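News | Local Business | Insurance

Home News Business Property Letters Contact

Garrido to close Bornmont counter, policies move to Vurnercombe office

June 23, 2024

The insurance broker Garrido will close its counter in Bornmont at the end of September and will serve all its customers in the town from the office in Vurnercombe. The company informed its customers by letter this month. The letter says that no policy will be canceled because of the change and that premiums stay the same until the normal renewal date of each contract.

Garrido has 2346 policies registered at the Bornmont counter. Most of them are home and contents policies, and the rest are for small shops, workshops and vehicles. Two employees work at the counter at present. Both were offered a position in Vurnercombe, and according to the company both have accepted.

For customers who pay by bank transfer, nothing changes. The account number is the same and the policy number is the same. Customers who pay in cash at the counter have to choose another way before the closing date. The company counts 278 such customers in Bornmont. They can pay by card over the telephone, they can sign a direct debit form, or they can pay in cash in Vurnercombe, where the cash desk is open in the mornings only.

The question of cash was the one that came most often at the information evening in the school hall. Many older residents asked if they would receive a paper receipt when they pay by telephone. The company answered that a receipt is sent by mail when the customer requests it, without a fee.
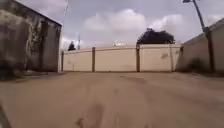
Nokuthula Pretorius told the meeting that she had paid her contents policy at the same counter since she moved to Bornmont, and that she did not like to read out her card number to a person she could not see. She asked for one day in the month when an employee would come to the town. The company did not promise this, but said it would study the request and give an answer in writing before the closing.

Claims are the second subject of the letter. Until now a customer could bring the form, the photographs and the invoices to the counter, and an employee checked on the spot if something was missing. After the closing, the papers can be sent by mail or by e-mail, or they can be left in a locked box at the Bornmont library. The box will be emptied two times a week. A claim counts as reported on the day when the papers are put in the box and the customer writes this date on the envelope.

Claims that are already open will be finished by the same employee who started them. Customers with an open claim do not have to send their papers again. If a visit by a loss adjuster is already arranged, the visit will take place as planned.

A smaller group of customers is in a different situation. Garrido also sells a storm and flood policy from the insurer Busunura, and 59 households in the low part of Bornmont have this contract. Busunura requires a new inspection of the building every time the responsible office changes. The cost of the inspection is paid by Garrido. The households will receive a separate letter with a proposed date, and they can ask for another date one time without giving a reason. If the inspection is not done before the renewal, the contract continues, but with a higher deductible until the inspector has made the visit. 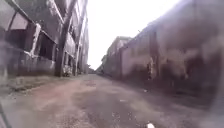 Another customer, who holds the storm and flood policy, wanted to know what happens if the inspector finds a defect which was there for years and was never written down in the old report. The company replied that a defect of this kind is not a ground for refusing a claim from the past, but that the owner may receive a term of some months to repair it. The customer said that she would like to have this answer on paper, and several persons in the hall asked for the same. Garrido agreed to send it together with the inspection letter.

Customers who do not wish to continue with the Vurnercombe office can move to another broker. They have to send a signed notice, and the policy itself remains with the same insurer. The notice must arrive before the closing of the counter if the customer wants the change to start at the next renewal. A model of the notice is available at the counter.

The Bornmont counter keeps its usual opening hours until the last day. The telephone number of the counter will then be forwarded to Vurnercombe.

Back to News Previous Next Top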